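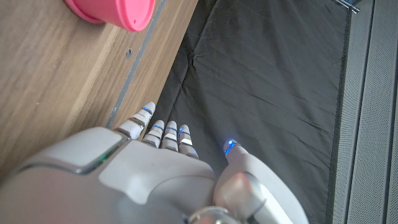 Trevley two-arm cell: frequently asked questions
Budthorpe workshop, revised August 2021

Who looks after it?
Ecaterina Enache for anything that moves, Jad Hijazi for anything that plugs in. Cables that move are a grey area and have been the subject of several long lunches.

How do I start it up?
Power strip first, then the base, then the arms, then the hands. Wait for each to settle before you go on to the next. If you do the hands before the arms they will wake up, find nothing to talk to and sulk until you restart the lot. The full start takes 4 minutes. Doing it in a hurry takes most of the morning.

What do the blue lights mean?
The hand has power and is listening. They do not mean it is calibrated, and they certainly don't mean it is in a good mood. If one finger stays dark while the rest are lit, stop, note which finger and find Jad. Please don't tap it. We know it works on the vending machine.

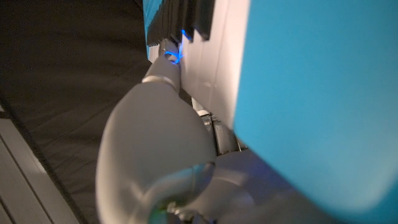 Fingertip light on, with the dark cloth at left.

How often do the hands need calibrating?
Every morning, and again after any bump you would have mentioned if someone had been watching. Run the open and close routine with the hand well clear of the table, then the slow fingertip check. On the Obeidat controller you want a score of 70 or better. Anything lower gets a second try. Two low scores in a row usually mean a cable is pulling at the wrist.

Which cables go where at the wrist?
The small connectors are coloured, and you match like with like. Push until you feel the click, then give a gentle tug. Leave enough slack for the wrist to turn all the way both ways, but no loop big enough to hook the corner of the table. We lost a good connector that way in January and the spare came from Lendby by what I assume was canoe.

Why is there cloth everywhere?
It stops the cameras getting excited about the background. Creases are fine. Bunching at the table edge is less fine, as a fingertip can catch in it, and the arm is a good deal stronger than the cloth. Smooth it down before the first run and look at it again after lunch.

Can I wash the cloth?
You can shake it out. Outside, please. It was washed once and came back a different shape.

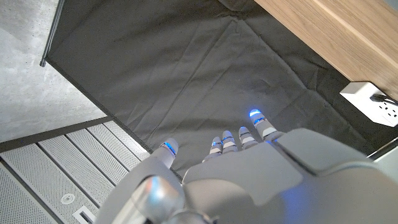 What you can do is go over it with the lint roller in the top drawer. Fluff ends up in the finger joints, and getting it out again means a soft brush, a bright lamp and more patience than Ecaterina has after three o'clock. No compressed air on the hands, ever. It only drives the muck further in.

When is a proper service due?
Every 4000 cycles. The counter is on the second page of the controller menu, under a heading that has been translated at least twice. A service means checking every finger joint for play, wiping down the shells, retightening the wrist bolts and swapping any cable that has gone stiff. Write it in the book, including the bit where you dropped the screw.

Does it matter what is on the table?
More than you would think. Nothing full, nothing sharp, nothing you are fond of. 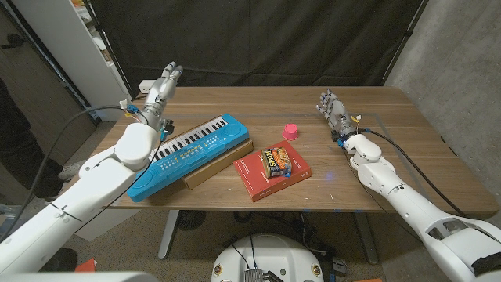 Put things within reach of both hands and let go of them before you release the pause. If you are standing by, stay back from the arms and keep the stop button in your hand. Your pocket doesn't count.

It says error 26. What have I done?
Probably nothing. Error 26 is an arm that thinks it is somewhere it isn't. Pause, clear the table, send both arms home and try again. If it comes back, switch off at the base and leave a note for Ecaterina with the time and which arm. "It went funny" has been tried.

Can I leave it on overnight?
No.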